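Swapping a Hard Drive in an Old Desktop Tower

Posted in Workshop Tips by the Plurkia repair bench, Tivthorpe

Most older office towers use the same layout, and a drive can be changed in a short evening. The steps are simple. The mistakes usually come from rushing the cables.

Before you open it

Back up anything you want to keep. Shut the computer down, pull the power cord, and hold the power button in for a few seconds. Lay the tower on its side so the open panel will face up. Keep a small dish nearby for screws. We use an old Szabó tea tin.

Touch bare metal on the case before you touch a drive or a board, and do it again if you walk away and come back.

Getting to the drive

Look for colored plastic. On many cases, blue or green marks the parts meant to be moved by hand, such as latches and drive caddies. Push the power wires to one side and don't pull on them. Unplug the data cable by its connector.
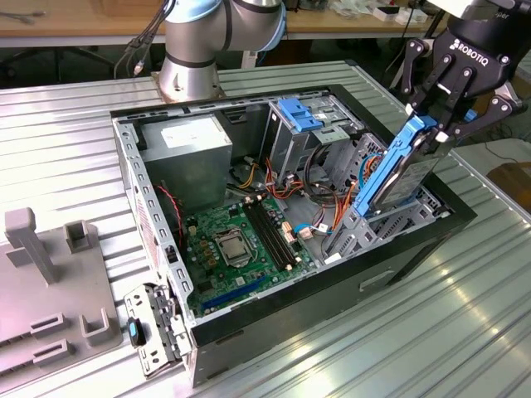 Tower on its side, side panel off.

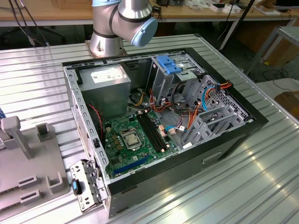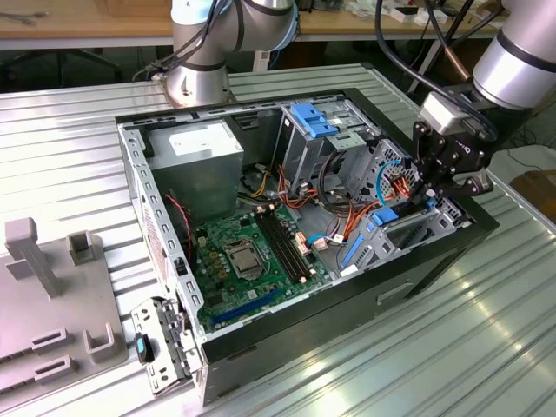
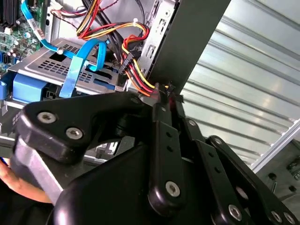
Hold a caddy by its edges and slide it straight down into the cage. If it stops early, take it out and check for a wire caught underneath. Forcing it can bend the caddy or crack a connector.

Reconnect the data cable first, then the power. SATA plugs have an L-shaped key and go in one way only. Leave a little slack so the cable doesn't tug sideways on the drive.

Choosing a replacement

Measure the caddy before you order. A 3.5-inch drive won't fit a 2.5-inch caddy, and a small drive in a large caddy needs an adapter. Plullar sells a plain metal one that has held up for us. A used drive is fine for spare storage, but check its hours. We pass on anything over 3,000 for a main drive. The last one we bought showed 2,212 and is still in use.

Closing up

Tuck the wires away from any fan. Start the computer once with the panel off and check that the new drive shows up in the setup screen. Then shut down, unplug again, and put the panel back on.

Write the month on a piece of tape and stick it inside the panel. Old drives go in a padded envelope until they have been wiped.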